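### 4.2 The heap as a unit of untidiness

Our earlier coding scheme assumed that people put small boxes on a table either in a stack or in a row. It was a pleasing assumption and survived until the first participant. Most tabletops in the study ended up with what we came to call a heap: a few boxes close enough to touch or overlap, none of them square to the table, and no obvious plan behind any of it.

Lindgren and Montoya, who did the coding, first filed heaps under "other". By the end of the pilot "other" held more tabletops than the remaining categories put together, and Montoya asked, reasonably enough, what the remaining categories were for. We therefore split the heap into two types. In a *loose heap* the boxes lie near each other but each rests on the table alone. In a *leaning heap* at least one box overlaps another. Angle was scored from 1 to 5, where 1 is parallel to the table edge and 5 is the coder's private despair.

The two types matter because people treat them differently when asked to tidy. A loose heap is usually straightened where it lies. A leaning heap tends to be taken apart first, and participants were given 30 seconds for the whole job - generous for three boxes, one would think.

Figure 4 is typical of the second type. Two flat black boxes lie close together at the far side of the table, both at a slant, and a small light grey one rests over part of the lower of the two. Both coders marked it as leaning without discussion, a rare event in this project.

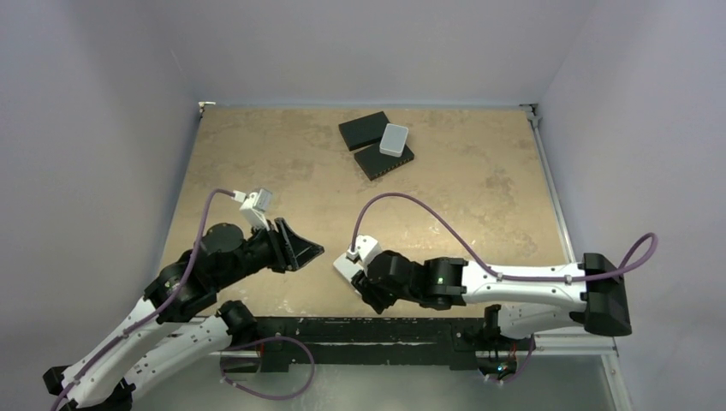
*Figure 4. A leaning heap: two flat black boxes and a smaller light grey box on a tan tabletop.*

Agreement was poorer where boxes only just touched. Brannigan suggested sliding a sheet of paper between them to settle the matter. We adopted the rule for later sessions, and disputed cases are listed separately in the appendix under her initials.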